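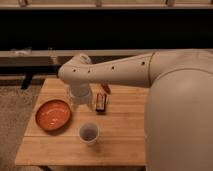 I have a soft spot for celebrity mystery stories, and I'm not proud of it. Give me a yacht, a faded soap star and a sealed court file and my evening is gone. So when the Ondrejka documentary landed on Multel last week, I watched all 4 hours of it in one sitting, with chips.

And I came away kind of mad! The big hook, the thing in every trailer, is that a former hotel clerk has finally "broken her silence." Except she broke it years ago. She sold the same story to a supermarket tabloid, then told it again on a talk show, and each time it got a little longer. In the first version she heard a door slam. Now she heard a door slam, an argument and a splash, and she remembers what color tie somebody had on.

Maybe she's right. I wasn't there. But I can't remember what I had for lunch on Friday, and I get nervous when a memory gets sharper with age – especially when there's a book coming out in May.

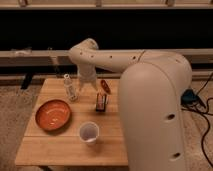 A white robot arm over a wooden table, its gripper open near a plastic bottle.

What bugs me most is how the gossip sites ran with it. Rallska had a headline calling the case "solved" before the last episode was even up. Scroll down and there were more than 300 comments, plenty of them from people who had already picked the killer and were moving on to his ex-wife. He has never been charged with anything. He's past 70 now, he lives quietly near Vandeck, and he gets strangers taking pictures of his mailbox.

I'm not saying don't watch. I watched, and I'd probably watch a sequel (I know, I know). I just wish these shows would put the old interviews side by side and let us see what changed. Give me ten minutes of that and drop one of the slow-motion shots of the pool. There were so many shots of the pool.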